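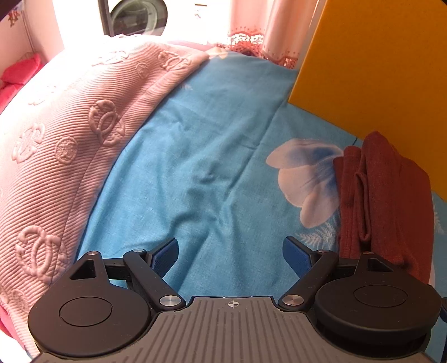 Making a Bed and Folding Linen on It: Guidance for Residents and Household Staff

Issued by the Rukberg Residence Office. Applies to all rooms in the Flidasgate and Dzene buildings.

Purpose of this page

This page sets out the method the Residence Office asks residents and household staff to follow when putting a fitted or flat sheet on a bed, smoothing it, and using the finished bed as a surface for folding towels, blankets and other cloths. It replaces the notice that was posted in the laundry areas in March. The notice should be taken down wherever it is still on display.

Residents who already have a method that works for them may keep it, provided that shared linen is returned in the folded form described under Part Two.

Before starting

Wash and dry your hands. Remove everything from the bed, including pillows, chargers and clothing. Check that the mattress is pushed fully against the head of the bed and that it has not slid to one side.

Select a sheet of the correct size. Sheets issued by the Residence Office carry a cloth tag at one corner. Tag numbers beginning with 200 are for single beds, and tag numbers beginning with 503 are for double beds. Residents using their own sheets should measure the mattress before buying, including its depth. A sheet that is too small will pull free at the corners during the night.

Part One: Putting on the sheet

Step 1. Lay the folded sheet at the center of the mattress and open it toward the head, then toward the foot. If the sheet has a printed side, that side faces up.

Step 2. Even out the overhang. Stand at the foot of the bed and compare the left and right sides before tucking anything in.

Step 3. Tuck the head end first. Lift the mattress with one hand, keeping your back straight, and slide the sheet underneath with the other, palm down. Do not lift the mattress higher than is needed for your hand to pass.

Step 4. Fold the corners. Take the side edge of the sheet a forearm's length from the head, raise it onto the mattress so that it forms a triangle, tuck in the part left hanging, and bring the triangle down again. Tuck the side. Repeat at the opposite corner.

Step 5. Move to the foot and repeat Steps 3 and 4, pulling the sheet firmly toward you before tucking.

Step 6. Remove the creases. Long diagonal folds across the middle of a bed generally mean that one corner is tighter than the one opposite. Pressing them flat by hand will hide them only for a short time. Release the nearest corner, draw the sheet outward in line with the crease, and tuck the corner again. Small creases left by storage may be ignored.

Fitted sheets are put on in the same order, head end first, with one change: after the first corner is seated, go to the corner diagonally opposite. The remaining two corners will then go on with less strain on the elastic.

Part Two: Folding on the bed

A made bed is a suitable place to fold linen in rooms without a table. The sheet should be smooth, and the items to be folded must be clean. Floor cloths and kitchen cloths are not to be folded on any bed.

Step 7. Shake the item out once and lay it on the bed with the longer side running from left to right.

Step 8. Bring the left edge over to the right edge and align the corners. Run a flat hand from the fold outward.

Step 9. Fold in half again from the bottom upward. For a towel or light cloth, one more fold is normally enough. For a thick or knit-like fabric, stop here. Further folding produces a bundle that will not stay closed on the shelf.

Step 10. Check the top edge. Soft, heavy fabrics tend to finish with an uneven edge, and this is acceptable as long as the bundle holds a rectangular shape.

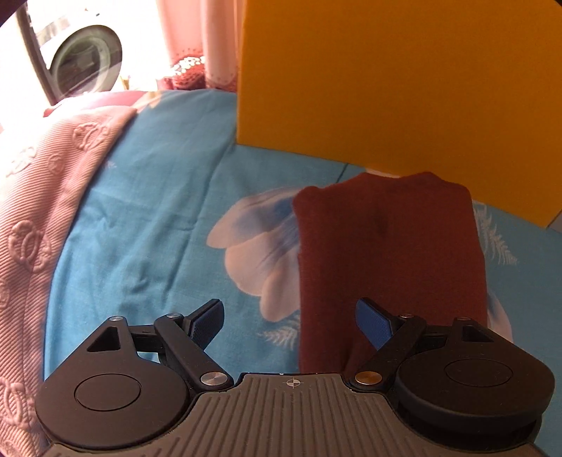 Step 11. Feel both faces of the folded item and then slip a hand between the layers. Any dampness – even in one small area – means that the item must be opened and dried again before it is put away. Thick cloths dry last at the seams and at the center, and a patch that seems minor on the outside may be more extensive within.

Step 12. Place the finished item on its shelf with the rounded fold facing out. Dark colors are kept apart from pale ones for the first several washes.

Care of sheets

Sheets should be changed at least once a week. Dark and brightly colored cloths should not be left on a pale sheet while damp, as the dye may transfer. Where a sheet has been marked in this way, rinse it in cold water at once and do not put it in a dryer until the mark is gone.

Printed sheets are washed inside out on a cool cycle. Residents using the Hirnumell detergent supplied in the laundry areas should measure it with the cap provided and should not add bleach.

Torn or badly worn sheets may be exchanged at the linen counter in Room 88 of the Flidasgate building. Bring the sheet clean and folded, with its tag still attached.

Questions

Questions about this guidance may be addressed to Thịnh Khổng, Linen and Laundry Coordinator, at internal extension 3769. Residents who find it difficult to lift a mattress may call the same extension to ask for help with Steps 3 through 5.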